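The Jacket

Morning

By the time I got in, the other navy garment was already folded and the jacket was out. It was navy, with a striped trim in red, white and blue, and it had been in the test set since August. Everyone at Prolumar who had worked with it disliked it. Shirts lay down when you put them down. The jacket had a collar that stood up and sleeves that slid back to where they had been.

My job that week was to decide between two sets of jaws. The Parri jaws were the ones we had always used. The Nusteck jaws had come in a padded envelope with no instructions, only a card that said 300 on one side. The body and the handle stayed the same, so all I had to do was swap the front end, fold the jacket, and write down what I thought. I had to do it 27 times with each.

I started with the Parri. I knew how hard to squeeze and how long to wait before lifting. The jacket came up at the shoulder and I walked the cloth over, put it down, went back for the cuff. I wrote "fine" in the notebook. After the ninth run I wrote "fine" without looking at the jacket.

My supervisor was sitting in on the session. She asked what fine meant.

"It means it didn't slip," I said.

"Did you help it?"

I said I didn't think so. She nodded and went back to her phone. On the next run I watched my own wrist, and when the cloth began to creep I saw myself turn it a little to the left, the way you tip a plate with soup on it. I had been doing that for months. There were 3000 folds in the archive and most of them were mine.

I crossed out the nine fines and started over, holding my wrist still.

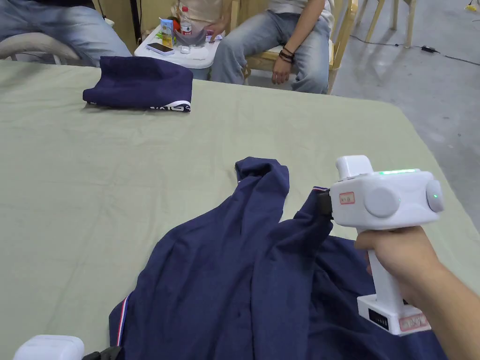
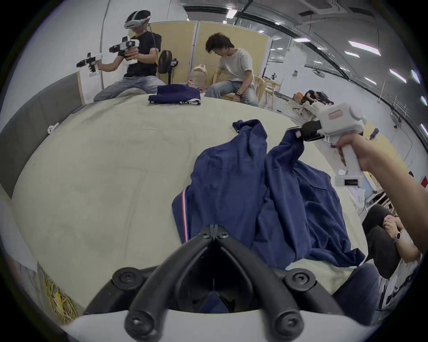
The jacket in the jaws.

Afternoon

With my wrist still, the Parri dropped the shoulder four times and the cuff twice. I wrote it all down. Then I took a screwdriver and put on the Nusteck jaws, which were stiffer and took a while to seat.

They were worse at first. They bit too early and took one layer of cloth where I wanted two. I wanted to go back to the Parri and I noticed that I wanted to, so I wrote that down too, in small letters at the bottom of the page. By the sixth run I had stopped reaching for the seam and gone for the thick part beside it, and the jaws held. The collar stayed up. Nothing I did with either pair made the collar lie flat.

At three o'clock a man from Womitz called to ask which one we were buying. Womitz ran the laundry that would use the folding arms, if there were ever any folding arms. He wanted an answer before the end of the month. I told him I had 11 runs to go.

"But which do you like?" he said.

"The old one."

"So that's the one."

"No," I said. "I like it because I know how to cover for it."

He was quiet. I could hear machines turning behind him, big ones. Then he asked whether the arm would know how to cover for it, and I said it would know whatever I had shown it, which was 3000 folds with my wrist in them. He said his mother had folded sheets for 30 years and had a wrist like that. She couldn't open a jar now. He said to send him the numbers when I had them.

I finished a little after six. My supervisor read the notebook standing up, all the pages, including the line in small letters. She asked how many of the old folds I thought we could keep.

I said maybe 700, the early ones, from before I got good at it.

She wrote 700 on the cover and put a question mark after it. I took the Nusteck jaws off, changed my mind, and screwed them back on. Then I hung the jacket over the chair and it slid to the floor, and I picked it up with my hands.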